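Is the Jerkell hand-held gripper kit worth it for recording laundry tasks at home?

Posted in Home Robotics > Kits and Hardware

I've been going back and forth on the Jerkell kit for a month and I need somebody to talk me into it or out of it. I want to record myself doing clothes (picking up, folding, moving stuff from one pile to another) and train a small policy for the arm I already own. The full bundle is $959 with the gripper, the mount and a year of their upload service. The Vasconcelos one everybody recommends is $2,779 and I just can't, not for a hobby!

What I'm after:
Does it hold thin fabric, or does it slide right off the pads?
Is it miserable on the wrist after an hour?
Can I skip the upload service and keep my files at home?

My place is small and kind of a mess, so if it needs a clean lab table please tell me now.

papermoth_22

Lino Marras
I've had mine since July and use it mostly for clothes, so I can help with some of this. Thin T-shirts are the weak spot. If you come straight down on a flat shirt the pads skate over it, and you have to go for a fold or a bunched bit. Knits are much easier, and anything with ribbing gives the ridges on the pads something to bite. I did a whole evening of just dark knits on a checkered tablecloth and was pretty happy with how that went.

Wrist: fine for the first half hour, then you start to notice it. I switch hands, which the mount lets you do if you loosen the strap first. Take breaks, seriously, my tired recordings are sloppy and I ended up throwing a bunch of them out.

Files: yes, you can keep them local. It's buried in the setup menu under storage, and you have to pick it before you pair the gripper or it makes you start over. I lost 3 sessions before I figured that out and I'm still annoyed.

And no, you don't need a lab. I work in the same room as my couch and my washing machine. Here's one from my knits evening:

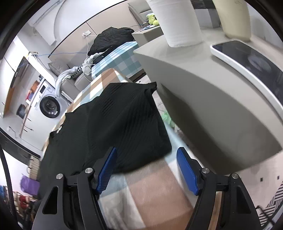 Left pad against the black ribbed knit, right pad still open.

You want to get that one pad tucked into the cloth before you squeeze. Closing both at once over the top mostly pushes it around.

Bilel
Get the Milto pads if they still sell them separately, way better than stock. Can't comment on the rest, I only do cups and bottles.

tinroof_annie
I'm going to disagree a little with Lino. I had the Jerkell for 4 months and sold it. The gripper itself is good, no complaints, but support took forever to answer and the calibration drifted every time I packed it away. If you can leave it set up in one spot you may never run into that. I couldn't, I was putting it back in a closet every night. For $959 I'd wanted less fiddling. If you do buy, ask them whether the bundle price changes without the upload service, they knocked some off for me when I emailed.

papermoth_22
Thank you all, this is so helpful! Lino, which strap do you mean, the wide one or the one by the thumb?

Lino Marras
The wide one. Leave the thumb one alone, it's a pain to get back.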